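Search this site Enter keyword Go

Filed under: Kitchen > Storage and drying > Reviews

Widthorpe mug tree and plate rack set: review

19 December 2019

Reviewed by Canan Uçar

The Widthorpe set is two pieces of plain wooden kitchenware sold in one box: a mug tree and a small plate rack. It costs £40. I bought mine in November to replace a wire drainer that had gone rusty at the welds, and I've used both pieces every day since then. I paid for it myself.

I was also looking at the Bormont set, which is much the same idea in metal and costs £60. My brother Barış has that one, so I've been able to use it at his house, and I'll say a bit about it further down.

What you get

The mug tree has a square base, an upright post and horizontal pegs. The rack is a low thing made of thin bars, with short pegs that the plates stand between. The wood is pale on both. There is a small sheet of instructions, and a twist of paper with felt pads in it for the undersides. I put the pads on the tree and left them off the rack, which gets wetter.

The tree comes with its post separate from the base and you fix it with one screw from underneath. The screw was supplied. I used my own screwdriver, because the little key in the box was too soft and started to round off before the screw was tight. The pegs are already in. The rack needs nothing doing to it.

Neither piece has any varnish that I can see or feel. The sheet says to wipe them over with food-safe oil before first use and again whenever they look dry. I did this with the oil I keep for chopping boards and left them overnight on newspaper. They took up quite a lot of it.

The mug tree

I wanted the tree for our heavier mugs. The ones I reach for most are a dark teal one that is yellowish inside and a pale pink one with a dark maroon inside. They were bought separately, from different shops, and the handles are not the same shape, so they were a fair test of how fussy the pegs are.

Both go on without any trouble. They hang by the handle with the open end tipped down, and that is how I want them, as any water left in the bottom runs out and dust doesn't get in. The pegs are thin enough to take a narrow handle. My mother's old teacups fit too, although you wouldn't get a finger through the handle of some of those.
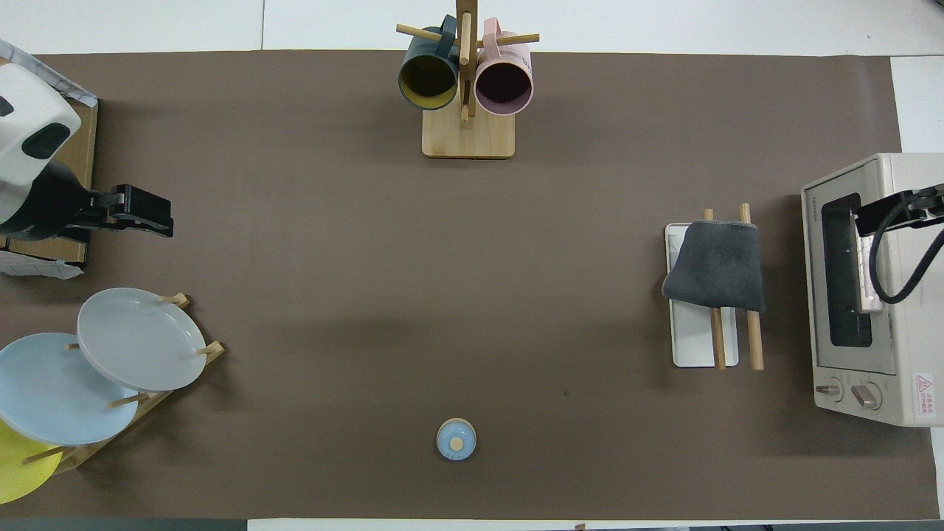 The mug tree with the teal and pink mugs on it. Plate rack on the left, toaster oven on the right.

The weak point is balance. If you hang everything on one side the tree leans that way when you take the last mug off the other side. It hasn't gone over yet with us, but I tried it on purpose with our heaviest mug, which weighs 500 g empty, and with only that one on the tree I could tip it with a light push at the top. Load it evenly and it's steady enough. I would not put it on the edge of a worktop in a house with small children.

The base could do with being heavier. It's the right size for a small kitchen, and I wouldn't want it to take up more room, but a thicker piece of wood would have helped.

The other thing to know is that mugs with a big belly get in each other's way. Slim ones hang clear of each other. With wide ones you end up leaving a peg free, or turning the mugs a little so that they don't knock. Ertuğrul Ateş, who shares my kitchen at the weekends, is rough with crockery and chipped one in the first week by swinging it into its neighbour. I put that down to him more than to the tree.

The plate rack

I like the rack better than the tree. It's small and light, and I can pick it up in one hand when it's empty and put it on a shelf.

Plates stand on edge at a slight angle and overlap one another when you look down on them. The everyday ones here are light grey, pale blue and yellow, and measure 235 mm across. That size sits well. Our big dinner plates are another matter. They will go in, but they stand so high above the pegs that I don't trust them, and they lean on whatever is next to them. The sheet in the box gives no maximum size, and it should.

Bowls don't work. Shallow ones can be wedged in at the end, and deep ones fall out. If you wash up a lot of bowls this is the wrong rack for you, and you'd be better off with an ordinary drainer with a flat section.

The gaps between the pegs are fixed. With thin plates there is a little play and they rattle if you knock the table. Thicker stoneware is quieter. I haven't had a plate slip out sideways, and lifting one out by the top rim doesn't drag the rack along with it as long as there is weight left in it. When it's nearly empty it does move a bit, and I put a finger on it.

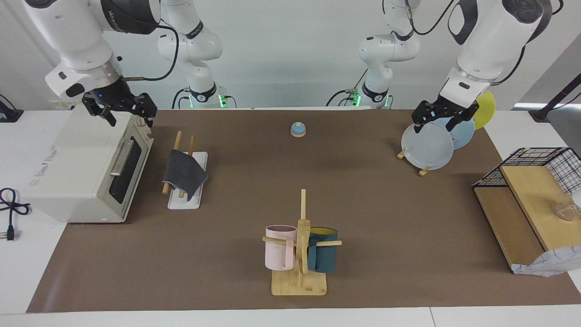 Plates on edge in the rack. The toaster oven is at the other end of the table.

There is no drip tray. I think this is the main thing people will complain about. Water comes straight off the plates and on to whatever is underneath, so you need a tray or a cloth, or you need to stand the rack on the draining board. Widthorpe sell a tray for it separately. I haven't bought it. A folded tea towel does the job and goes in the wash.

Drying

On the draining board, plates washed after supper were dry by the time I went to bed. In the wire drainer they took much the same time, so don't expect the wood to make any difference there. What did improve was the drying at the bottom edge. The old drainer held a line of water where each plate touched the wire, and I used to finish them off with a cloth. With the wooden bars I get a small damp patch and usually leave it.

The wood itself dries more slowly than the plates. If you use the rack twice a day it never gets fully dry in winter. I have started standing it on its side by the window overnight, and it is fine by morning.

Wear

After this time the tree looks as it did when it came. The rack has gone slightly darker where the plates stand, and the grain has come up on the top of a few pegs so that they feel rough. I went over these with fine sandpaper, 240 or thereabouts from the feel of it, whatever was in the drawer, and oiled them again. It took five minutes. There's no black spotting so far. My last wooden rack, a cheap one, had gone black underneath by its first spring, so I'll be looking out for that.

Nothing has come loose. The post of the tree turned a little on its screw after a week and I tightened it once. It hasn't moved since.

It isn't for the dishwasher, and the sheet says so twice.

Where to put it

Both pieces are easy to find a place for. I have had them on the worktop and on a table, and the only place I'd advise against is right beside the toaster oven. Dry heat close to one side of oiled wood can't do it any good, and the plates are in your way when you want to open the door. Leave a decent space between them.

If your table marks easily, put something down first. The feet of the rack are narrow and the water collects round them.

Compared with the Bormont

The metal Bormont set feels more solid and it does come with a tray. The tree has a proper heavy base and I couldn't tip it with one mug on it. The plate rack is longer and takes bowls at one end.

Against that, it is noisy. Putting a plate away makes a ringing sound that I found tiresome over a weekend, and Barış says he has stopped noticing it. The coating has started to wear off the pegs where the handles rub, which is a poor show at £60. It also takes up a good deal more of the worktop.

İlker Karaca, who wrote the kettle reviews on this site, has the older Gezer rack and asked me whether the Widthorpe was worth changing for. I told him no. The Gezer is nearly the same rack with slightly thicker bars, and his is still in good order. If you already have one, keep it and buy a mug tree on its own.

Ordering

Mine was ordered from the Widthorpe website and came well packed in card, with no plastic apart from the tape. Delivery was extra. I had one email to send, about the soft key, and a new one came in the post with no argument. The new one is just as soft.

Good points

Plates of ordinary size stand well and come out easily.
Narrow mug handles fit the pegs.
Light, small, quiet.
Can be sanded and oiled when it gets rough.

Bad points

Tree is too light at the base.
No tray with the rack.
No good for bowls or large dinner plates.
Needs oiling.
The key supplied is useless.

Verdict

I'd buy the rack again at once. The tree I'm less sure of, and at £40 for the two I think the price is fair without being a bargain. For one or two people with normal-sized plates it does what it should. For a family of five who wash up by hand, look at the Bormont or get a full-sized drainer.

Four stars for the rack, three for the tree.

Tags: mug trees, plate racks, wooden kitchenware, Widthorpe, Bormont, small kitchens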